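Second Life for Worn Parts: Sorting Gearboxes at a Breaker's Yard
Student project report, Vehicle Engineering, Year 2
Submitted Fri 19 January

Why we picked it
Our group loves old off-roaders, so when the Geddale yard let us look through its parts store we jumped at the chance! We wanted to know how many of the used gearboxes on the racks could go straight back into a vehicle, and how many were only good for bits.

What we did
We started in August with 165 gearboxes. Each one got a spin by hand, a look inside through the filler hole and a check of the oil for metal. Anything that felt rough was stripped on the bench (messy, brilliant fun). We kept notes on a Skitness record sheet, which we changed twice after finding that "a bit notchy" meant something different to each of us.

What we found
Of the 165 boxes, 32 needed nothing more than new seals. The rest had worn bearings, chipped teeth or water inside. Water was the big surprise: boxes stored with the breather facing up were much worse, even the low-mileage ones. One Tkachenko unit looked dreadful outside and was spotless within, and we were thrilled with that one.

Costs
A full set of bearings from Tonent came to £318, so a rebuild only made sense on the rarer boxes. For the common ones the yard sells at £200, it was better to break them for gears and casings.

What we would change
We would weigh the metal from the drained oil, and label the boxes before moving them. Two afternoons went on working out which was which. 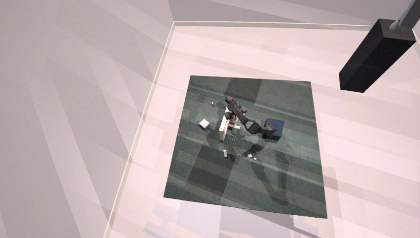 Next steps
Transfer boxes are next, using the same sheet with an extra column for chain stretch. The yard has already cleared us a shelf and we can't wait to get going.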